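Thread: Freezing fruit in zipper bags, worth it or am I kidding myself?

pipsqueak_kitchen
OK so every July I go completely overboard at the farm stand and every October I'm throwing out a brick of gray-looking fruit from the bottom of the freezer. I have a tiny apartment freezer, one drawer plus the door, and I'm trying to decide between regular zipper bags, the hard containers, or giving in and buying a vacuum sealer. My sister swears by her Mosta sealer but it's the size of a toaster oven and I have nowhere to put it. What do you all do?

dunlap_77
Zipper bags. Squeeze the air out, lay them flat, done. I've never had anything go gray in under six months.

anong_j
Anong Jitpraphai here (I used to post under my full name before the site moved, hi to the old crowd!). I do mangoes mostly, and I'm going to disagree with just tossing them in a bag. You have to freeze the pieces on a tray first, spread out so they don't touch, and THEN bag them. Otherwise you get one giant lump and you're whacking it on the counter at 6 in the morning trying to get enough for a smoothie. Ask me how I know. Also cut them smaller than you think.

dunlap_77
A tray in a one-drawer freezer though? Where?

anong_j
A small plate! Two rounds if you have to. It takes a couple hours each, you're not standing there watching it.

Folke Eklund
I did the tray thing for years and quit. If the fruit is dry on the outside when it goes in the bag, and the bag is flat and thin, you can snap off a piece like a chocolate bar. The trick is thin. People overfill. I fill mine maybe a third of the way and press it out with my hands until it's a sheet.
As for vacuum sealers, I owned a Stadik for 3 years and it squashed every soft thing I put in it. Peaches came out like baby food. Great for pork chops. I would not buy one for fruit.

marrowbone
Folke I'm sorry but that's user error. Freeze first, then vacuum. It can't squash a rock.

Folke Eklund
Then I'm back to needing the tray, which was what I was trying to get away from.

marrowbone
lol fair

pipsqueak_kitchen
This is all great, thank you! Leaning toward no vacuum sealer. Does the brand of bag matter? The store near me has Skusari ones that are very cheap and I bought a box of 20, and the zipper on the first one split when I pushed the air out. Could've been me.

tansy_in_ohio
Had the same thing with Skusari. I think the thin ones are really meant for sandwiches. Look for the word freezer on the box, the plastic is heavier and the seal is usually a double one. Run your thumbnail along it twice, there's always one little spot in the middle that didn't catch.
I'm a bag washer too, by the way. I know some people find that gross. Not if it had meat in it, but for fruit, warm soapy water and hang it over a wooden spoon.

dunlap_77
Bag washing, here we go. We had a 1000 post thread on this and it ended with people blocking each other.

tansy_in_ohio
And I was right in that one too!

anong_j
I wash mine also. I did stop reusing the ones with printing on them, the ink started rubbing off on the dish towel after a few goes. My aunt brings me snack-type bags with cartoons all over them and they're so cute I hate to toss them, so now they hold rubber bands and birthday candles. Couple of pictures, zipper first and then the yellow fruit:
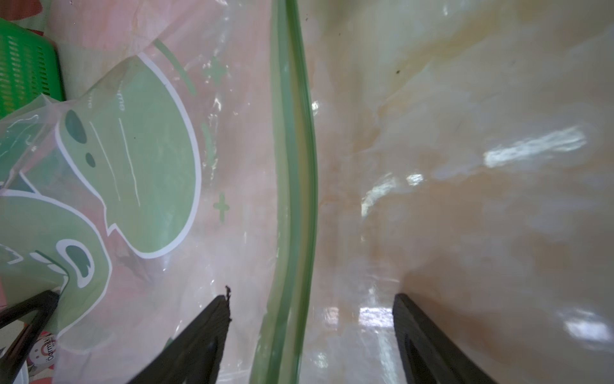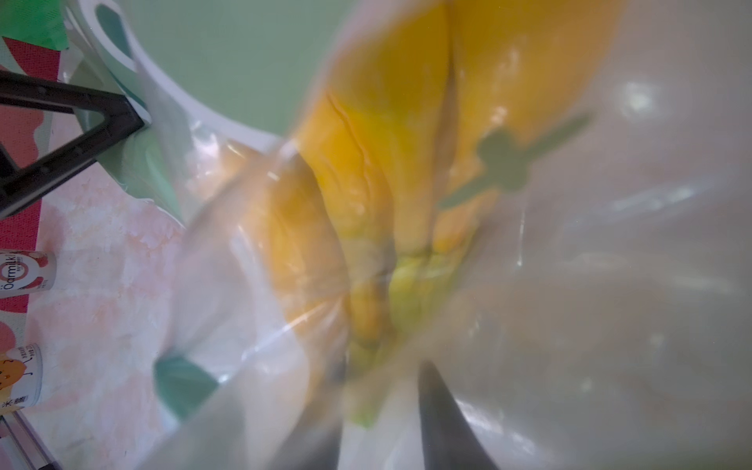

bielecka_fan
Jumping in with a question, I'm new to freezing anything. When you're ready to eat the fruit, do you thaw it on the counter or in the fridge?

Folke Eklund
In the fridge, overnight, still in its closed bag with a bowl underneath. It will be softer than fresh whatever you do, so I eat it over yogurt while it's still a little icy in the middle. For smoothies don't thaw it at all.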